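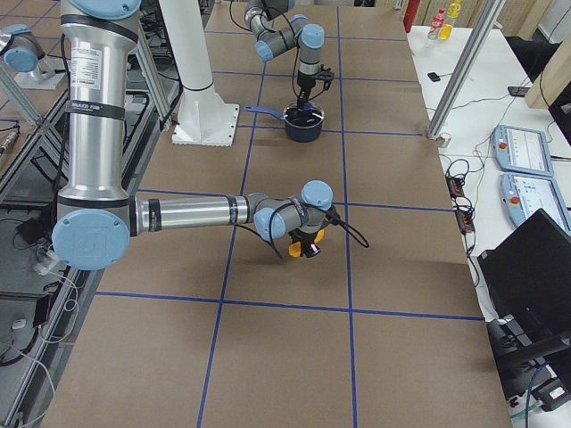 3. Planificación de la compra de una celda con dos brazos

El presupuesto de una celda de dos brazos se prepara antes de pedir oferta y se divide en cuatro partidas: brazos, pinzas, estructura y mesa auxiliar. La última es la que más se olvida. Cada brazo trae su propia consola de programación, y las dos necesitan una superficie fuera del alcance de los brazos, como la mesa blanca donde descansan junto al monitor y las regletas. El área de trabajo, en cambio, admite materiales baratos: cartón sobre la mesa y cinta azul para marcar las casillas.

3.1 Antes de pedir la oferta

1. Mida el local y anote el ancho de las puertas de acceso.
2. Haga una lista de los objetos que se van a manipular. Incluya los que tienen mango, como una olla, con su peso lleno y vacío.
3. Decida si los brazos irán colgados o sobre pedestal. El montaje colgado exige una estructura más rígida y se presupuesta aparte.
4. Cuente las tomas de corriente disponibles. Reserve una línea para los controladores y otra para el ordenador.
5. Envíe los datos a Sisilero con el formulario de la hoja 20.

Nota: las pinzas no están incluidas en el precio del brazo. Los dedos de repuesto se piden por pares.

3.2 Partidas menores

6. Añada 400 euros para cables, regletas y canaletas.
7. Añada 53 euros por cada juego de dedos de repuesto.
8. Si el local no dispone de mesa auxiliar, añada la mesa Cukska, 1,055 euros con transporte.

Precaución: no apoye las consolas dentro del área de trabajo, ni siquiera durante la puesta en marcha. El botón de parada de emergencia debe quedar siempre a mano del operador.

3.3 Revisión y pedido

9. Compare la oferta con la lista del paso 2. Si un objeto supera la carga de la pinza, pida otra pinza antes de firmar – el cambio posterior se factura completo.
10. Confirme por escrito quién instala la estructura. Prindell entrega los perfiles cortados, pero no los monta.
11. Remita el pedido firmado a Ximena Beltrán, con copia a Rok Petek si incluye montaje colgado.

Nota: los precios de este capítulo corresponden a la lista de abril y no incluyen impuestos.

Documentos relacionados
Preparación del local y toma de corriente
Fijación de pedestales y placas base
Elección de pinzas según el objeto
Contrato de mantenimiento Rivadeneyra
Lista de repuestos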